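Cahier d'atelier — cellule manipulation, Omdale
9 janvier 2023
Temps de lecture : 4 min
Rechercher dans le cahier Rechercher OK

Objet : budget équipement du poste cuisine. Reprise des points laissés ouverts avant la coupure. Je pars de la simulation, tout le chiffrage en dépend : ce qui passe dans la scène détermine ce qu'on achète, et dans quel ordre.

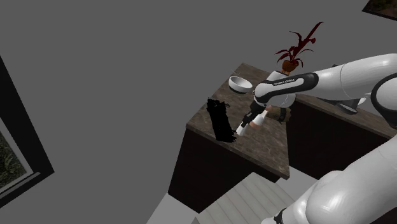
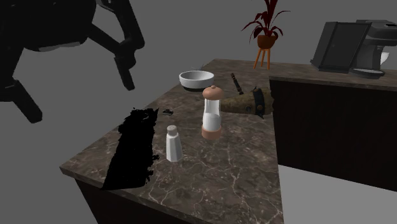

Scène cuisine en simulation, plan de travail en pierre, plante rouge et bol blanc vers le fond.

État de la scène. Le plan de travail et la plupart des objets sont exploitables. Reste l'objet noir à bords déchiquetés, sur la gauche du plan. Aucune texture visible, contour inutilisable pour de la perception. À reprendre avant toute campagne d'évaluation. Je ne veux pas de taux de réussite calculés avec cet objet dans le champ, ils finiraient dans le dossier d'achat. Dolores Mbeki prend le sujet côté maillage et textures. Vérifier en même temps son volume de collision, que je n'ai pas contrôlé.

Bras. La première vue est avec le Franka. C'est le bras de référence pour le poste réel, pas de changement là-dessus. La demande d'Othmane Cherkaoui porte sur le préhenseur. La seconde vue montre les doigts articulés, écartés, à gauche du plan. Il voudrait les deux types au budget : doigts droits et doigts articulés. Argument recevable pour la salière et le moulin, qui n'ont ni le même gabarit ni la même forme de prise. Moins convaincant pour le bol, où c'est le rebord qui compte.

Position provisoire : un bras, deux préhenseurs, une seule bride commune. Si la bride commune n'est pas possible, on retombe à un préhenseur et on reporte l'autre à l'exercice suivant.

Implantation. Gatby a envoyé un plan coté du local. Le meuble bas prévu fait 172 cm de long, d'un seul tenant. Le plan simulé est en L. Deux options :
a) refaire le L en réel, avec un retour à droite pour la machine à café ;
b) rester en ligne droite et modifier la scène simulée.
L'option b coûte moins cher en menuiserie mais oblige à rejouer tout ce qui a été fait sur le retour du L. Yolanda Esposito préfère a. Je penche pour a également, à condition que le bras atteigne le pied de la machine sans déplacer l'embase. Point non vérifié. Faire un balayage d'atteignabilité avant de signer quoi que ce soit avec le menuisier.

Pierre ou pas pierre : le devis Ruiz-Ortega propose un plateau en pierre véritable. Poste disproportionné. Un plateau stratifié avec décor marbré suffit pour les essais de saisie. Le rendu visuel diffère, mais le reflet du poli est de toute façon un paramètre qu'on fait varier. Demander la variante stratifiée, mate et brillante.

Machine à café. À acheter d'occasion. On n'a pas besoin qu'elle chauffe, on a besoin du volume, de la tête en surplomb et du bac. Latrice Ferreira cherche. Relever les cotes avant achat et les reporter dans la scène, dans cet ordre. L'inverse a été tenté sur le poste précédent et on a passé deux semaines à limer un modèle pour le faire coller à un appareil déjà livré.

Petits objets. Prévoir chaque objet en 5 exemplaires — bol, salière, moulin. Ça paraît beaucoup pour de la vaisselle, mais la ligne est négligeable à côté du reste et un bol fêlé arrête une série. Pour la plante : artificielle, pot rond, feuilles longues et fines. Les feuilles sont un bon cas difficile pour la segmentation, donc on la garde. Pas de trépied fragile, ou alors collé au plateau. L'objet en forme de corne, avec sa bande noire, n'a pas d'équivalent simple dans le commerce. Impression 3D en interne ou suppression de la liste. À trancher avec Othmane.

Capteurs. Vidalura facture le support de poignet séparément du capteur, ce que la première offre ne faisait pas apparaître. Redemander une offre consolidée, câble compris. Longueur de câble à préciser : il doit suivre le bras jusqu'au fond du plan sans frotter contre le coude. Une caméra fixe en plus, sur mât, placée haut. Pas de seconde caméra fixe dans cette tranche.

Postes oubliés dans la version précédente du tableau :
- protection du sol autour de l'embase
- arrêt d'urgence déporté
- éclairage diffus (la simulation est éclairée de façon très uniforme, le local ne l'est pas)
- transport et mise à niveau du meuble
- stock de doigts de rechange

L'éclairage est le point le plus sous-estimé. Avec les plafonniers actuels on aura des ombres dures au bord du plateau, et un écart réel/simulation qu'on attribuera à tort au préhenseur. Soledad Delacroix a un luxmètre, lui emprunter et faire un relevé sur grille avant de commander les panneaux.

Calendrier des commandes : bras et bride d'abord, délai fournisseur le plus long. Meuble ensuite, une fois le balayage fait. Objets et machine à café en dernier. Le dossier doit partir en janvier pour passer dans la première tranche.

À faire, moi : balayage d'atteignabilité sur les options a et b, mail à Ruiz-Ortega pour la variante, relance Vidalura.
À faire, Dolores : objet noir, maillage et texture. Me prévenir quand la scène est régénérée, je relancerai les rendus depuis les mêmes points de vue.
À faire, Othmane : compatibilité de la bride avec les deux préhenseurs, réponse écrite du fabricant si possible.

Ajout en fin de journée — Yolanda signale que la porte du local est plus étroite que sur le plan de Gatby. Mesurer sur place. Si le retour du L ne passe pas monté, demander une livraison en deux éléments.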